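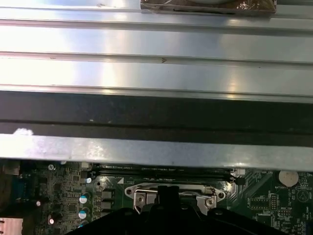

Over the board, bay four.

The arm came in July. By the second week Ngân Nông had stopped flinching at it.

Eleven years at Uramix. Drives, memory, boards, cards. She could strip a tower with her eyes on the clock. 500 in a good month, and her thumbs hurt every night of it. Now the thumbs didn't hurt. She kept noticing that, on the bus mostly.

Her job was called tending. Put the case down on its side, panel off, step back, press green. Watch. When it stalled, press amber and write down why. She wrote "lever" a lot. She wrote "dont know" once and Holst came down from the office to ask about it.

"You do know," he said. "You always know."

"It's slow at the socket. It goes in like it's scared of the pins."

"Can you show it?"

So she showed it. Over and over, one small move, her hand then the gripper, her hand then the gripper. 3,000 towers waiting at Clodholm and she was teaching a thing to be gentle. Nobody else at the benches looked up. Skalgate had cut its whole night shift in spring, everybody had a cousin there.

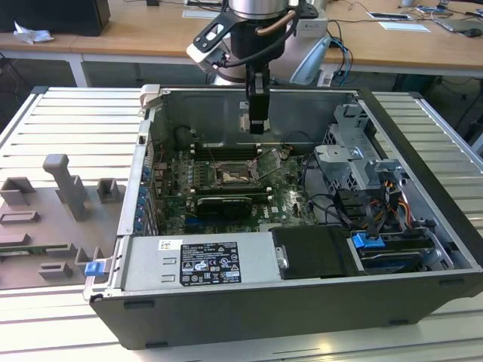 "Will they still need you when it's learned?" her son asked at supper.
"They need somebody who can tell when it's wrong, and for now that's me."

He went back to his rice. She didn't say the rest, that there were six tenders for the whole floor and the floor used to be packed.

Next morning, case down, panel off, green. The arm went over. She had her finger by the amber, she always did. It slowed where she would of slowed. Little pause, then in.

She reached for the pen out of habit. Nothing to write. She put the time down anyway, and her initials, and went to get the next one.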